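4. Building the cell in a shared workshop

I want to spend a section on the build itself, since most of the questions I got after the first write-up were about the build and hardly any were about the policy. The work was done at Brurombridge, a members' workshop where I rent one bay by the month. I share the bay wall with a bookbinder and the power circuit with a kiln, and both of those facts show up in the data if you know where to look.

4.1 The base

My first base was a sheet of particle board on sawhorses. It sagged. I'd calibrate in the morning, go get lunch, and come home to a tool height that had drifted enough to push blocks around when the arm was only supposed to hover over them. I put up with this for far too long (all of September, if I'm reading my notebook right) before Ximena Xolalpa talked me into a perforated surface that I could bolt things to. Everything in the cell now fastens to that one surface, and the drift went away in an afternoon. I still haven't worked out how much of that was stiffness and how much was me finally tightening the arm's own mounting bolts properly, because I did both on the same day. Sorry. That's home robotics for you.

The surface is blue with holes, and blocks don't love holes. A block that gets pushed over one can catch and tip. So the blocks live on a wooden board that sits on top, and the board gets its own entry in the setup file: thickness, corner positions, rotation. I went with pale maple. I liked how it looked, I'll admit, and it was in the offcut rack.

4.2 Frames and calibration

There are two things the software needs to agree on: where the arm thinks it is and where the camera thinks the board is. I use a printed square marker next to the board for the second one. The arm touches off at the board corners for the first. The routine that joins the two is called Kashindye, after nothing in particular, and it takes 11 touches. Fewer touches worked fine on the bench in my garage and badly at the workshop – I blame the floor, which moves a little when somebody rolls a cart past.

The marker has to stay flat. My first one was plain paper held down with tape, and it curled on humid days. If you copy anything from this section, copy the flat marker.

4.3 The task and the trials

The task is a tidy-up job. Blocks start wherever I leave them, and the arm pushes them toward a target line near one side of the board. It doesn't pick anything up. The tool is a plain rod with a rounded tip, so all it can do is nudge. I like pushing as a home project because a failed push costs you nothing, you just push again, and the arm can grind away for hours while you sand something in the next bay.

Over the full run I logged 2,537 pushes, of which 1,647 moved the intended block closer to the line. The rest either missed, moved the wrong block, or moved the right block the wrong way. I capped each episode at 200 pushes and let the arm give up after that. Cylinders were my least favorite. Give one a slightly off-center shove and it turns under the tip, and the next push starts from a bad guess. Stars were better than I expected, I think because the tip can settle in between two points and sort of steer from there.

Figure 3 was taken with the line mostly formed and the blue triangular prism still out on its own to the left of it.
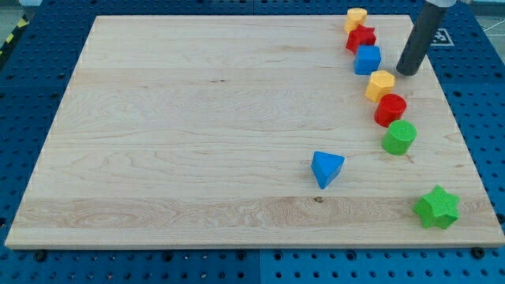 Figure 3. The board during a tidy-up episode, with the tool tip over the board near the blue cube.

Nayeli Cortés wrote back on the draft that I was being too generous to myself with the word "line," and that a scoring rule based on distance from a straight edge would reward an arm for shoving everything into one heap at the right distance. She'd want spacing in the score as well. She also asked whether I had rerun the calibration between episodes or only at the start of each day, as the answer changes how much of the error belongs to the policy.

Both fair. On the second point, I calibrated at the start of each day and again any time I had leaned on the surface, which I did more than I'd like. On the first, I went back and rescored with a penalty for blocks that end up touching. The ranking of the two policies I compare in Section 5 (Fellar and Stascombe) didn't change, but the gap between them shrank, and I've used the stricter score from there on.

4.4 Things I would do differently

Bolt the surface down first, before anything else goes on it. Buy longer cables than you think you want – mine ran tight at full reach and tugged on the camera mount for two weeks before I caught it. And keep the log of what you touched and when. Mine has gaps, and every gap lines up with a result I can't explain.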